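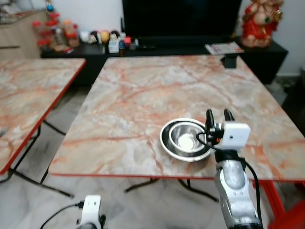 Hakena are leaving Bumgate until March, and I'm still getting used to typing that

So it's official. Hakena will play the rest of their winter home games at Szénási Park, across the river, while the field at Bumgate gets dug up and put back together. The club posted the news in the middle of the afternoon (I was in line at the post office, which is where I seem to be for all big Hakena news) and by dinnertime my phone was a mess of angry fans, relieved fans, and one uncle who thought the whole team had been sold.

They have not been sold! It's a drainage problem. If you were at the Prondo match in November, you know exactly what I'm talking about. The near corner by the visitors' bench was a pond by halftime, and the ball just stopped dead in it over and over. Prondo's left back gave up trying to pass out of there and started kicking everything into the stands. We lost 2-0 and I'd love to blame the water, but Prondo were playing in the same water and seemed to be having a great time.

The club's statement says the old pipes under the south end have collapsed and that patching them again would only get the field through a few more weeks. The plan now is to lift the whole playing surface, lay new drains, and put down fresh turf in time for the spring. They're aiming for the middle of March. I've followed this team long enough to write that date in pencil.

The numbers, for those who like them: Szénási Park is 17 miles from Bumgate by road, longer if the bridge is backed up, and it will be backed up. Season ticket holders keep their tickets and get a seat assigned at the new place, as close as the club can manage to the kind of seat they had before. If you don't want to make the trip, you can ask for credit toward next season, but you have to do it before the first game over there. The form is on the ticket page, under the part about parking. I missed it the first time I looked, so scroll down.

There will be buses. The club is putting them on from the lot behind the east gate, leaving two hours before kickoff and coming back half an hour after the final whistle. They're free for anyone with a season ticket and cheap for everybody else. You need to book a place by the evening before the game. The supporters' association had asked for a later bus too, for people who like to hang around and complain together after a loss, and the club says it's "looking into it." I'd be on that one every time.

Now, about the fans. The loudest complaint I've heard is that this should have been done last summer, when the ground was sitting there in the sunshine with no games on it. I'm with them on that. The corner was bad last year. It was bad the year before, too, and I have the ruined sneakers in my garage. The club's answer is that the survey done in June showed the pipes were worn but working, and that the real damage came with the heavy rain in October. Maybe so! I'm no plumber. I'd still like to see the survey, and so would the supporters' association, which has asked for it in writing.

The players I feel for are the ones who live on that home crowd. Hakena have picked up 13 points at Bumgate this season and next to nothing on the road, and a lot of that comes from the noise off the low roof on the north side. Szénási Park has a running track around the field, so you're sitting a long way back, and sound just kind of drifts off toward the parking lot. I went there once for a cup game and could hear the guy behind me unwrapping his sandwich. On the other hand, the field is gorgeous. Flat, quick, dry. Our midfield likes to keep the ball on the ground and hasn't been able to for weeks, so I'm curious to see what they do with a decent surface under them.

There's also the women's team and the youth sides to think about, and the statement was pretty thin there. The women will share Szénési's schedule with the men when the dates don't clash — sorry, Szénási's, I'm going to be misspelling that until spring — and the youth games will be moved to the school fields nearby. Kickoff times for those haven't been posted. I called the office to ask and was told they'd be up by the end of the month.

As for what people think, the association ran a quick online poll the same night and got over 349 replies before bedtime. Most said they'd travel, though plenty of them had some choice words in the comment box first. My own row is split. Half of us are already fighting over who drives and who brings the coffee, and the rest say they'll watch at home until the real place opens again.

First game at Szénási Park is in January, an evening kickoff, against Prondo of all teams. Wear something warm, because the wind comes straight across that track. I've booked my spot on the bus, and I'll have a write-up here the next morning.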